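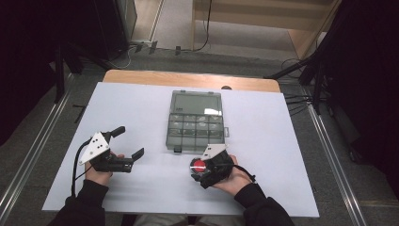
What size compartment should small parts go in?

Use the smallest compartment that holds all of one part with a finger's width of space left at the top. Parts in a compartment that is too big slide around, and parts in one that is too full spill into the next cell when the lid opens.

Sorting Small Parts into a Compartment Box
By Desta Woldegiorgis
July 24, 2018

A flat organizer box with a clear lid is good for screws, washers, beads, fuses, picture hooks and most of what collects at the bottom of a kitchen drawer. The steps are the same whatever you put in it. Allow an evening for a full drawer.

What you need

A compartment box with a lid that latches
A flat, light-colored surface to sort on
A few saucers or jar lids
A soft brush or a dry cloth
Paper labels and a pencil
Small zip bags

A white board or a large sheet of white paper makes the best sorting surface. Dark screws and small springs show up on it, and you can tilt it to slide the leftovers into a saucer. If your table has a strong grain, cover it. I lost a set of brass pins on a bare oak table and found them in September with the vacuum cleaner.

Step 1. Empty and clean the box

Open the box on the table, with the hinge side away from you. Take everything out, including any loose dividers. Brush the corners of each cell. If the box is greasy, wash it in warm water with dish soap and leave it open to dry overnight. Metal parts put into a damp box will rust, and the rust stains the plastic.

Check the latch while the box is empty. Close it, turn the box upside down and shake it gently. If the lid pops up, don't use that box for anything you carry around. Keep it in a drawer.

Step 2. Check the lid against the dividers

Hold the closed box up to a window and look at it from the side. On a good box the lid sits right on top of the dividers. On a cheap one there is a gap, and thin washers will travel through it. Lay a washer across a divider and try to close the lid. If it closes easily, the box is fine for large screws and anchors but not for thin parts, unless you bag them first.

You can close up a small gap with a sheet of thin craft foam cut to fit inside the lid. You won't be able to see through the lid after that, so label the outside.

Step 3. Sort by type, then by size

Pour out a handful at a time. Make rough piles first: screws, nails, washers, hooks, everything else. Go through the whole drawer this way before you start on sizes. Most people begin measuring too soon and have to do it again.

Then take one pile and split it by size. Stand screws on their heads to compare the length. For thickness, try each one in a nut you know the size of.

Put anything bent, stripped or rusty in a saucer of its own and throw it out when you finish. Odd parts that belong to a certain piece of furniture go in a zip bag with a note. I have a bag marked "Lasta shelf, 2 pegs" and another that says "Escobar lamp," and I have needed both.

Step 4. Plan the layout

Put the saucers in the order you want before you fill anything. Many boxes have one long compartment and a set of small square ones. Use the long one for tools or for long screws, whichever you reach for more. Put the parts you use most in the cells nearest the latch.

Keep things that look alike apart. If you have screws in two lengths that are nearly the same, leave a cell of something else between them. A few may jump over when the box is dropped, and you will want to be able to spot them.

Leave one cell empty. There is always a part that turns up later.

Step 5. Fill and label

Fill from the back row forward so your sleeve doesn't drag through the full cells. A folded piece of stiff paper works as a chute for small washers. Stop a little below the top of the divider.

Write labels in pencil. Ink fades on a box kept near a window, and pencil can be changed when the contents change. Stick the label inside the cell against the front wall, or draw a plan of the whole box on a card and tape it to the underside. I use the card. If you have more than one box, write a number on the short end, where it can be read when the boxes are stacked.

Step 6. Store it flat

Compartment boxes should lie flat. Stood on end like books, they put the weight of the parts on the lid, and over time the lid bows. Don't stack so many that you have to lift the whole pile to reach the bottom one.

If a latch breaks

A wide rubber band will hold for a while. Put it across the middle of the box, away from the hinge. The hardware counter at Ustden in Plutulthorpe sells single empty boxes, so I move the parts over one cell at a time, in the same order, and tape the old card to the new box.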